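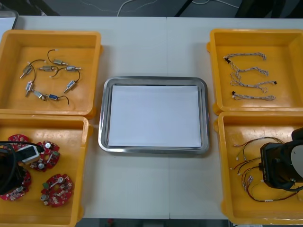 Lowri Lewis
Responsável pelas peças e pela paciência, oficina Josisum

Categoria: Bancada e arrumação | Lista Josisum
Imprimir | Enviar por e-mail

Caros todos,

Respondo ao Iestyn por partes, que a mensagem dele também vinha por partes e algumas delas chegaram duas vezes.

> Em abril, Iestyn Dafis escreveu:
> Continuo sem perceber porque é que passámos das gavetas para as
> caixas amarelas. As gavetas funcionavam. Tinham etiquetas.

Tinham etiquetas, sim. Uma dizia "VÁRIOS" e outra dizia "VÁRIOS 2". Da última vez que fizemos inventário saíram de lá 2.322 peças, e a Mererid ainda hoje fala do assunto num tom que não lhe conhecíamos. As caixas são baixas, vê-se o fundo, e quem procura uma placa encontra uma placa. Ficam aos pares, duas à esquerda e duas à direita, com o tabuleiro de inox no meio.

> E o papel dentro do tabuleiro? Estamos a fazer bolachas?

Foi ideia do Ekrem e é boa. O inox brilha, e um pino de metal pousado em cima de metal brilhante é coisa que se procura com a ponta dos dedos. Com a folha branca no fundo, procura-se com os olhos. Peço só que não usem a folha para apontar recados. Na semana passada deitei fora uma com um número de telefone e, ao que parece, era importante.

> Os fios. Alguém tem de fazer alguma coisa quanto aos fios.
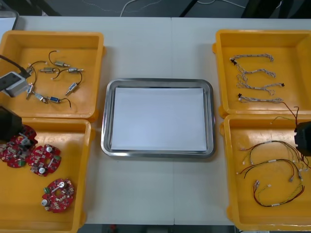
Concordo, e esse alguém és tu, visto que levantaste a questão. Os cilindros pequenos, os de pino e fio curto, gostam de se abraçar. Pega-se num e vêm três. Já experimentámos:

- enrolar cada fio à volta do corpo (a Branwen fez 19 e foi lanchar);
- elásticos (ficámos com cilindros enleados e elásticos enleados);
- deixá-los em roda no fundo da caixa, poucos de cada vez, e não mexer.

Ganhou a terceira, por cansaço do júri. Oito por caixa é um bom número. Dá para ver todos sem os levantar, e quando falta um nota-se logo. Os restantes ficam no saco da Sterkutside até serem precisos. Pega-se pelo corpo, nunca pelo fio, e isto inclui quem está com pressa.

> Posso empilhar as placas vermelhas para ganhar espaço?

Não. Também não podes pô-las em pé "só um bocadinho". As placas redondas têm condensadores altos, bornes e conectores brancos por todo o lado, e uma em cima da outra é a maneira mais rápida de ficarmos com uma placa e meia. Quatro por caixa, deitadas, componentes para cima. Se houver mais, arranja-se outra caixa. Temos orçamento para caixas: a Vurnness pediu 300 pelo lote inteiro e ninguém na lista se opôs, nem tu.

Quanto à proposta de pintar as caixas de outra cor, fica para quando tivermos a bancada sem mais nada para fazer - ou seja, avisa os teus netos.

Lowri

P.S. Junto a nota que tinha prometido à Branwen sobre as placas, para não ter de a procurar no arquivo. A pesquisa por "placa" devolve 366 mensagens e quase todas são do Iestyn.

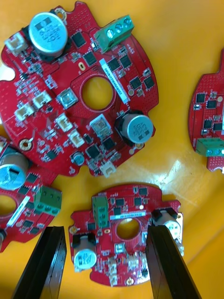

Villanueva, abril

Branwen, para orientares a placa na mão, começa pelo borne verde de três parafusos. Com ele em cima, o condensador alto fica à esquerda (lê-se mais ou menos 470 e 35V no topo) e a etiqueta branca desce na diagonal para o furo central. O outro condensador, o mais baixo, fica à direita. Segura pela borda e não faças do condensador alto uma pega, por muito que ele se ofereça.

A borda tem recortes e não é um círculo perfeito, por isso não tentes arrumá-las como pratos. Os conectores brancos são seis, fora os que tu jurares que viste. Se alguma placa aparecer com menos, põe-na de lado e diz-me antes de dizeres à lista.

O Ekrem fica com a chave do armário até ao fim do mês. Depois passa para a Mererid, que já avisou que não abre antes do café.

L.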